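Plavberg Tabletop Teleop Set

Demonstrations of a two-handed robot sorting and placing small household items, recorded by remote control at the Wultham lab. Used for imitation learning in the Drumard project.

Contents

The set holds 70 episodes over 14 tasks. Each episode is one attempt by one operator, with head camera video, joint positions for both arms and hands, and the operator's commands. Failed attempts are kept and marked in the episode index.

Setup

The robot works at a carpeted table with woven folding screens behind and beside it. Objects are placed by hand before each episode - bottles may start on their sides, and positions are not measured. Both hands have white fingertips, easy to pick out against the teal-blue surface. 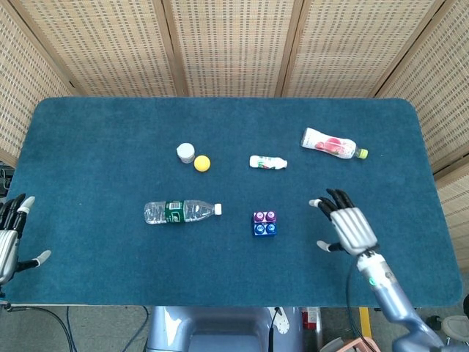
Control

The operator wears tracked gloves. Finger motion is retargeted to the robot hands; wrist pose drives the arms. Commands are logged before smoothing, so they lead the joint readings slightly.

Known issues

- In 2 episodes the left hand stream drops out near the end.
- Clear bottles are hard to segment. Masks from the Somogyi labeling tool should be checked before use.
- Episode 52 has no task label.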